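Adcombe Opens Its Rebuilt Public Library With Longer Hours and a Bigger Children's Floor

ADCOMBE – After 13 months in borrowed rooms, the Adcombe Public Library is back on Sander Street, and the doors are open until 9 p.m. for the first time in its history.

The rebuilt library welcomes readers from 8 a.m. this August, with the whole collection in one place again. During construction, books were split between the old post office and two classrooms at the middle school, and borrowers were wonderfully patient about it. Requests that used to take a week to cross town can now be filled while you wait at the desk.

The children's floor has more than doubled in size. It has a story corner with stepped seating, a craft sink at the right height for five-year-olds, and a quiet room for kids who find the main floor too loud. Picture books face out so that children who can't read yet can choose for themselves. The summer reading club has already signed up 433 children, a record for Adcombe, and there is still room for more. Sign-up takes a few minutes at the front desk and no library card is needed.

Upstairs, the Oshima Reading Room is back too, with its tall north windows repaired and its long oak tables refinished. Longtime patrons asked for one thing above all during the planning meetings: keep the tables. They stayed, and each seat now has an outlet and a lamp of its own. The room is named for the Oshima family, whose gift paid for the first library on this site and whose fund covered the window repairs.

One of the happiest results of the move is the local history collection. While packing, staff opened boxes that had sat in the basement for decades and found 3761 photographs, letters, maps and shop ledgers that had never been listed anywhere. Among them are street views from before the river road was paved, a full set of programs from the old opera house, and a baker's account book with recipes written in the margins. All of it has been cleaned, boxed and listed, and anyone can ask to see it. The history desk is open afternoons from 1 p.m. to 5 p.m., and later by appointment.

The library is also growing its lending shelf for things that aren't books. Residents can borrow sewing machines, telescopes, cake pans, a button maker, garden tools and board games on the same card they use for novels. Sewing machines were the most requested item in the spring survey, so there are now six of them, along with a monthly mending night where beginners can get help with hems and zippers. Bring the jeans you've been meaning to fix!

Neighbors in Grornine will benefit as well. Under a new sharing agreement, Grornine cardholders can borrow anything from Adcombe and return it at their own branch, and Adcombe readers can do the same in the other direction. The van runs between the two towns every weekday morning. Grornine's large-print and Spanish-language shelves are among the best in the county, and we are delighted to have them within reach.

Getting here is easier than before. There are racks for bicycles on the Sander Street side, a ramp at the main entrance, and an elevator to every floor. The parking lot behind the building is free for the first two hours. The bus stop has moved half a block closer.

Fall programs are being booked now. The schedule includes evening talks, a beginners' knitting circle, a teen writing group, a science and making series for families, tax help starting after the new year, and a weekly drop-in hour for anyone who wants a hand with a phone or laptop. Everything is free. The community room seats around 302 people and can be reserved by local clubs and nonprofits at no charge.

About the Adcombe Public Library
The Adcombe Public Library serves residents of Adcombe and the surrounding townships with books, media, programs, local history resources and a lending collection of tools and household items. Cards are free to anyone who lives, works or goes to school in the area.

Media inquiries: Library Office, Sander Street, Adcombe
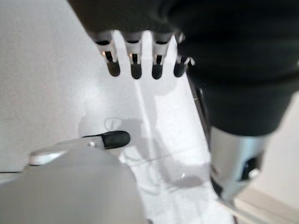

Robotic fingers with black rubber tips.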